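Rimalura Play Set Walkthrough – burger station, lobby level
Checked by: Hema Thevar
Copy to: Custódio Tavares
Start 8:40 am, before doors

1. Strips and clips
Clear tips on the purple strips – ran a thumb over the molded ends, no sharp bits. OK
Lettering on strips: couldn't make it out, need the part number from Pasichnyk before we reorder.
Wipe down: done 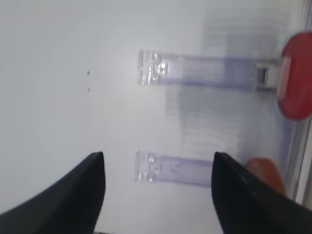
Clips get checked again at close. If one is cracked pull it, don't tape it. Tape was last month's finding and I don't want to write it up twice.

2. Tray
Rim smooth, no chips. OK
Sits flat, no rocking. OK
Rails both sides: clear acrylic, hard to see from a kid's height. Comment – want a colored edge strip on these, asked in December, still nothing.
Corners of rails: pass, but only just. Sand the front ones.
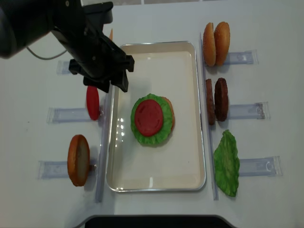
Cables: keep them off the side where people stand. Tie back anything hanging lower than the tabletop. Pass w/ comment.

3. Food pieces
Buns, lettuce, tomato, cheese, patties – squeeze and twist each one. No splits, nothing coming off in the hand.
Choke gauge: all pieces too big to go thru. OK
Lettuce frills: tug test OK. These are what wears first, check weekly
Sesame dots on bun tops: rub test, no color on the cloth. OK
Cheese leans in its slot. Not a hazard, just annoying. Narrower slot next time pls 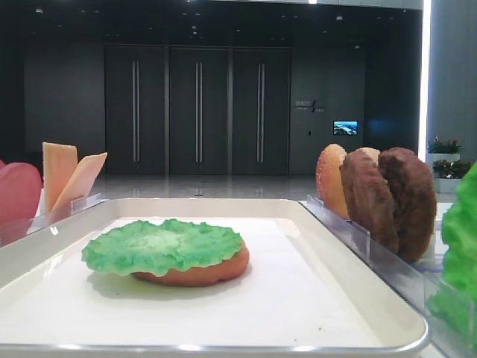

Any specks or grit on the tray get wiped before opening, not after. Put a cloth in the drawer, there wasnt one.

4. Holders
Dividers are thin. Flexed each by hand, no cracks heard or felt. OK
Patties stick up pretty high, little kids will grab from the top and pull the whole holder. Needs better fixing to the table – OPEN, Custódio
Spare dividers: Tramutmont quoted 544 for the lot, waiting on approval 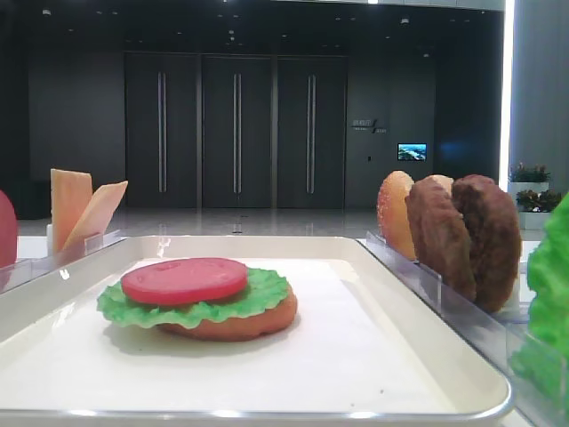 5. Floor and exits
Floor is shiny, check for wet spots at opening. Dry this morning.
Doors at back: keep 60 inches clear in front, no stacked chairs. OK
Door pulls tight. OK

Result: pass with comments, one open item. Recheck when holder is fixed.
H.T.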